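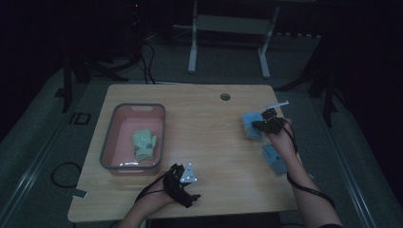 4.2 Recording the hand demonstrations

We come now to the part of the work that took us longest to get right, and we hope the reader will forgive a little detail. All demonstrations in the Skingate set were recorded at a table, with the person wearing a tracking harness on each hand and a marker plate fixed to the back of each harness. The plates give the position and tilt of the whole hand, while the harness gives the bend of the fingers, and the two streams are joined afterwards by the Ekex software on a shared clock.

We asked people to pick up foam blocks and put them into a shallow basket, in whatever order they liked and with whichever hand felt natural. Early on, in January, we had given much stricter instructions, and the movements that came back were stiff and rather unhappy, quite unlike the way anyone tidies a table at home. Letting people get on with it gave us far more variety, and (we were very glad to see) the policy learned from it just as readily.

In all, 27 people took part and gave us more than 2,000 recordings. We left out 139 of them where a marker plate was lost from view for too long, mostly when one wrist passed under the other. Shorter gaps were filled using the method of the Pathirana toolkit, which we found kind to slow movements and a little less so to quick ones.

Figure 3. Working position for the block task, seen from head height. A harness and marker plate are worn on each hand; the right hand holds a foam block.

For training on the Vaston arm we drew 1,000 recordings at random and kept the rest for testing. The finger angles were mapped to a single opening width, as described in Section 4.3.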